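House rules for folding with two arms

I have been writing and rewriting the rules for our folding table since last winter, and by December the document had grown to a length that no person would read. Cormac Madigan printed it for me and crossed out half with a red pen. This post is about the half that survived.

My first rule is about the surface. A white cloth on a white table is a hard job for any camera, and every small mark on the table becomes something which can be confused with an edge or a fold. So we keep a list of the permanent marks, and whoever starts a shift compares the table with the list. If a mark is new, it must be cleaned or written down before the first episode.

The second rule is about how the cloth is put down. At first I wanted it always flat and square. Deirdre Fahy disagreed, and she was right. People do not leave their clothes flat and square, so a start with a turned corner or some loose folds is allowed, and we don't correct it by hand.
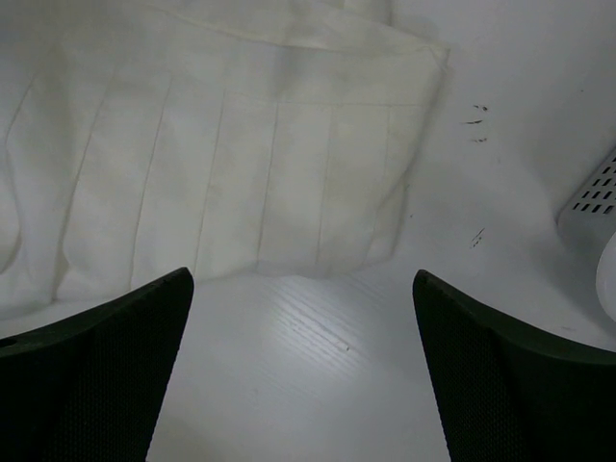
Gripping and lifting

For pleated cloth we ask the operator to take the band and leave the pleats alone. A pleat gives you several layers where you expected one, and the fingers close on too much or too little. The band is plain and it keeps its shape better.

Then comes the lift. Both arms should hold before either one pulls. We allow a small sag between the grippers — a tight band looks nice, but thin material does not forgive it. The two ends don't need to be at the same height. I had a sentence in the old version which demanded this, and Pádraig Heffernan asked me what it was for. I could not answer, so I removed it.

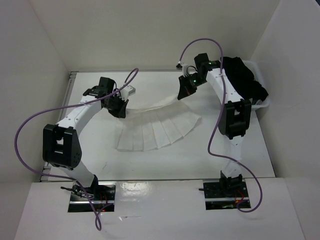
Both grippers on the band, with a little slack left between them.

The rule I get most questions about is the one for failed attempts. We keep them. From 945 episodes in our last batch, 81 were marked as failed, and I would be worried by a lower number. What we do not accept is a failed episode without a note. One short line is enough: "slipped on the left", "took two layers".

Cables have their own paragraph now. Before each session the operator moves both arms slowly through the full reach and watches the loops. It takes a minute and people like to skip it, me included.

I still have no good rule for when a fold is finished. Nuala Kavanagh wants a measured tolerance at the hem, and I prefer that a second person looks and says yes or no. For the next batch we will try her way first.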